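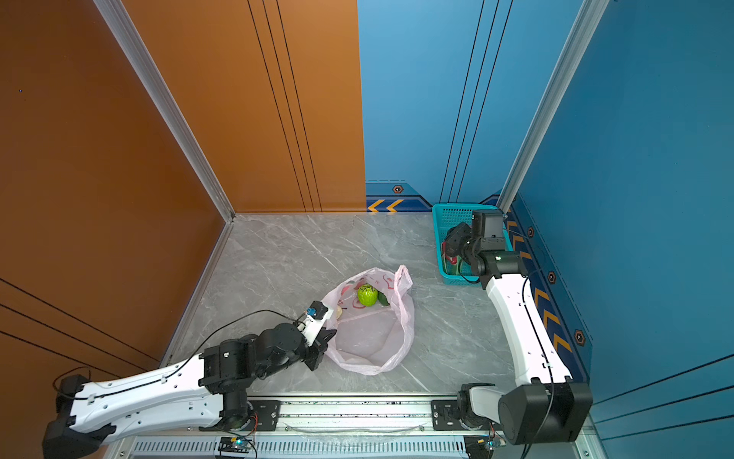

Iolo Rees: Before anybody argues about speeds, I'd like the bench rules to say who is allowed to reach in and when. Our draft at Pudden has two pages on grip force and one line on hands. I would flip that.

benchrat
Member
Posted 06/05/2018

Fair point. I started the thread to get the draft torn up, so go ahead. For anyone coming in now, this is the setup with two arms on one rail, an enclosed floor, a plastic bag in the middle and a mesh basket in the back corner by the blue wall. The work is groceries. The draft rules so far:

Power to both arms off before a hand crosses the rail. Pausing the program does not count.
One person runs the session. That person is the only one who resets.
Nothing on the floor except what is on the task card.
Cables checked at every joint before the first run of the day.
Any stop gets written in the log, including the ones you caused yourself.
Stop for 15 minutes after two hours of watching.

That last one is getting the most complaints.

tallgrass_mo
Member

The first rule won't survive a week. If you cut power the arms sag, then you have to lift them back up and home them. People will do it twice and then start reaching in on pause when the boss is out. Write a rule people will follow. I'd allow a hand inside on pause if the second person has the stop button in their hand.

Iolo Rees
Member

Then you've written a rule that needs two people, and half our shifts have one. What happens on those?

tallgrass_mo
Member

Same as now, power off. I'm saying give the two-person shift an option.

K. Dunmore
Member

Don't do that. Two versions of the same rule means the wrong one gets used. We had this with Nesix controllers on a packing cell. The sheet said pause was fine in teach mode and not fine in run mode, and the mode light was on the back of the cabinet where you couldn't see it from the front. We ended up with one rule for both. As for the sagging, park the arms in a rest position first and then cut power. Add a rest position to every program and make it one button. It takes a few seconds.

benchrat
Member

I like the rest position. Adding it. Does it need to be clear of the basket, or just clear of the floor?

K. Dunmore
Member

Clear of both. If it drops any distance you want it dropping onto nothing. Ours sits folded back over the base.

pallet_jane
Member

Can we talk about baskets? Everybody writes rules for the arms and skips the things they pick from. The mesh kind with slots in the walls is light, and a fingertip that goes into a slot will take the whole basket along when the arm moves. I would put these in:

Check the basket's place against a mark on the floor before each run.
Start each run from the state on the card. If the card says empty, look inside.
Swap a basket with a cracked rim. No tape.
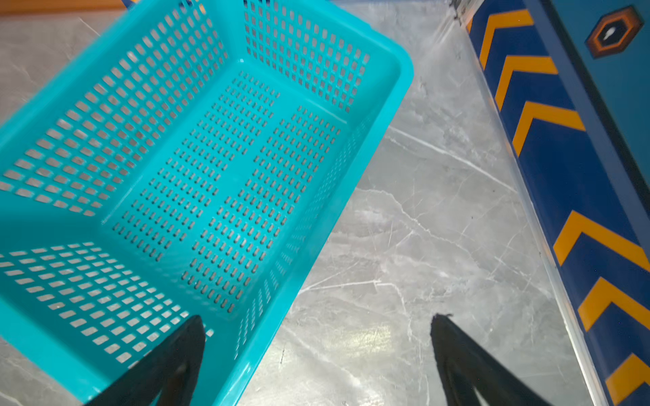 Should the basket be fixed to the floor? Leave it free, and have the program stop when the basket has moved off its mark.

I know some shops clamp them. A clamped basket doesn't give when the arm is off by a little, so the finger or the basket takes the load. I'd sooner lose a run.

tallgrass_mo
Member

Disagree. If it's free, the person on shift nudges it back by hand forty times a day, and now you're back to hands inside, which is the thing Iolo wants less of. Clamp it and put a force limit on the arm.

pallet_jane
Member

A force limit set low enough to save the basket will trip on an ordinary heavy item. I tried. I had it so low it quit on a melon.

tallgrass_mo
Member

Then use two limits, one for carrying and one for approach. Sarantis has that as a setting. I don't know about yours.

benchrat
Member

Ours has one limit. I'll put the basket down as free with a floor mark, and note that it's open. We can look again in September when the rules come up for review.

On the log, somebody asked me by message why we want every stop. I went back through the old sheets and we had 145 stops written down, and the reason column was blank on most of them. "Stopped" doesn't help anyone. I'd like a short list of reasons to tick, with space for a note. My list is bag slipped, item dropped, arms too close, basket moved, camera view blocked, operator choice.

The one I want people to take care over is arms too close. With a bag, both grippers end up in the same small area for a good part of the job. One is on the edge of the bag and the other is at the opening with an item, and the wrist cables are in there too.
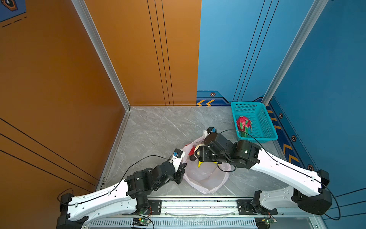 So I wrote a minimum gap into the draft, measured between the closest parts including the cable and the camera on each wrist. People measure fingertip to fingertip and forget the rest. I left the number blank because I don't think one number covers every item. Suggestions welcome.

K. Dunmore
Member

Don't leave a blank in a rule sheet. Somebody will fill it in with a pen. Put in a conservative number and let the task card give a smaller one if it's been tested and signed. Also say who can sign.

Iolo Rees
Member

Agree with that. And cable checks should be by hours as well as daily. We do a full look every 200 hours, with the ties off. The daily check only finds what you can see from outside.

gordo_m
Member

I'm on shift on one of these and I have an opinion on the break. Two hours is too long to stare at it. By the second hour I'm not watching, I'm just sitting there. Indier does up to 4 short breaks in a shift and people stop on time there. I'd take the same total broken up.

benchrat
Member

That's the first comment on the break from someone who has to sit through it, so it counts. What length did they use?

gordo_m
Member

I'd have to ask. It was on a card by the door and I wasn't there long.

tallgrass_mo
Member

Still think you're going to get hands in on pause.

benchrat
Member

Could be. If it shows up in the log we'll deal with it. Second draft goes up tonight with the rest position, the basket lines, the tick list and a number for the gap. The break length stays open until gordo_m hears back.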